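The ferry over to Vestmont takes 48 minutes, and I spent most of them outside with my hood up, trying to work out if the swell was ever going to clean up. It never did, but I was coming for the open day at Kiani, the little board shop up behind the harbor, so I told myself the waves could wait (they could not, and I sulked a bit).

Marjan Ebrahimi has been shaping there for years, and she let 33 of us crowd into the glassing bay while she planed down a stubby twin fin and talked the whole time, mostly about rails, a little about her knees. I could have listened all afternoon! Akash Mishra handed round fins so we could feel the flex, and I came very close to buying a set I have no board for. 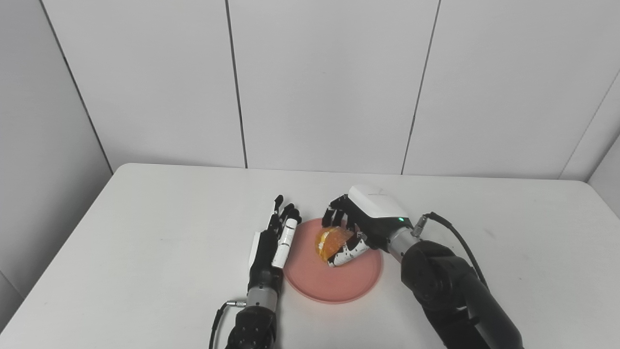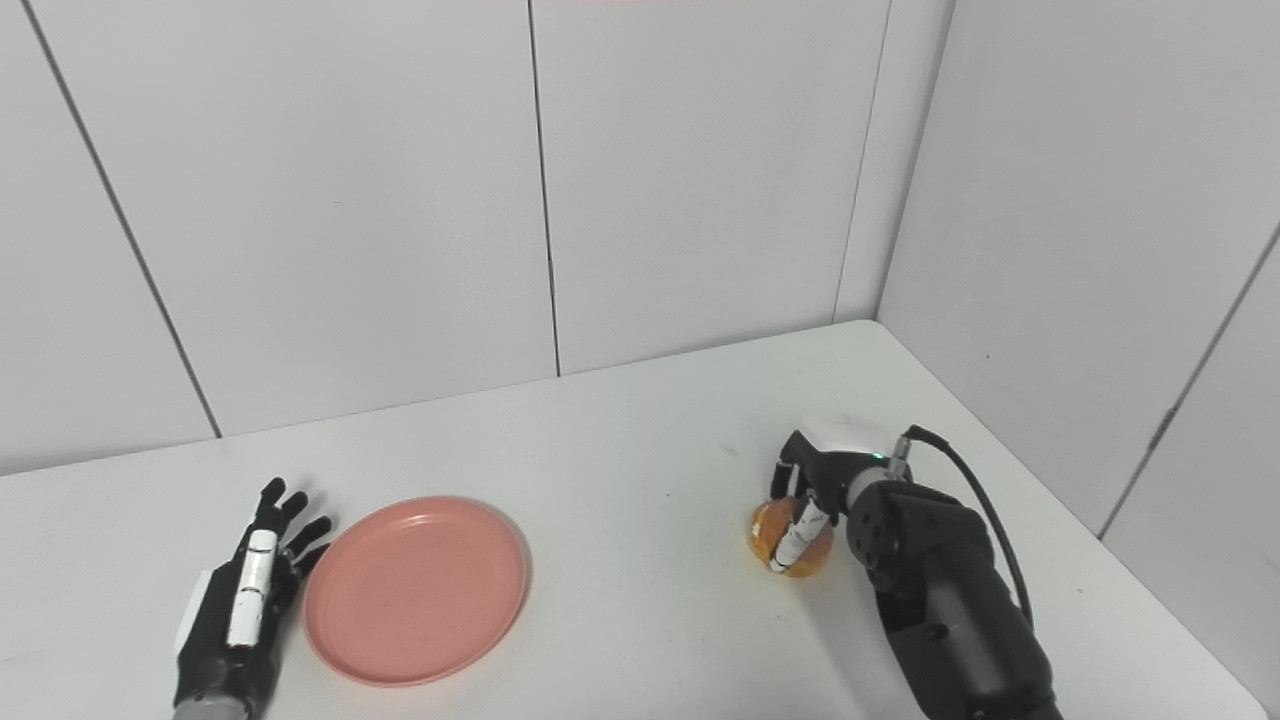
*The pink plate on the white table, in both pictures.*

After lunch we walked down to the point, where Haruna Fujimoto had set out 4 demo boards on the grass for anybody brave enough. I took the longest one, paddled out past the rocks, and caught one slow, mushy left that I'm still telling people about. Eamon Nic Giolla filmed the whole thing, or says he did, but his thumb seems to have had the best view.

If you're thinking of going, the trail down is steep and the parking lot fills early, so come on foot from the ferry if you can. Bring a towel you don't mind getting resin on. Kiani is doing another open day later in July, and Marjan says the planer will be out again.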